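Oltus Wrist View Kit
Stenance Robotics, Erumville

Oltus is a wrist camera kit and training recipe for two-finger grippers working in home kitchens. It was developed for one job that arms with only an overhead camera do badly: putting large, awkward cookware into a dishwasher rack. The kit ships with the camera, mount, cable and the trained Bandara policy described below.

How it works

Bandara takes the wrist view and the arm's joint positions and predicts a short run of motions, then looks again and predicts the next. It has no model of the dishwasher and doesn't need one. Racks differ a great deal from brand to brand, and measuring tines for every machine was the part of our older system that customers disliked most.

A frying pan is a hard case for this method. The pan can cover much of the camera's view, and the handle may hide the very gap it has to pass through. Bandara was trained on views like that and was never given a cleaned-up version.
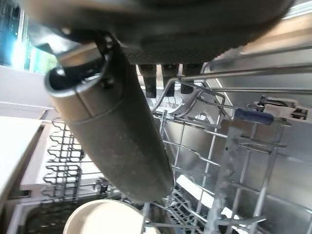 The training set holds 1,854 loading demonstrations, all recorded by people guiding the arm by hand. Racks were often partly filled at the start, so the policy had to work around bowls and utensils already in place. Demonstrations where the operator bumped the rack and recovered were kept.

Results

We ran 100 test loads in kitchens that were not used for training. Adding the wrist view cut rack collisions compared with the overhead camera alone. The gain was largest for pans and smallest for side plates, which the older system already handled well. Shiny tub walls in direct sun remain the main cause of failed attempts. A fuller write-up by Anwara Siddiqui is included with the kit and was last revised Nov 3, 2019.

What's in the box

Wrist camera and mount
Cable, 2 metres
Bandara policy and setup notes
2 spare mounting brackets

Not included: arm, gripper, computer.

The mount colour is grey only. Orders placed before April receive the older bracket, which fits the same bolt pattern.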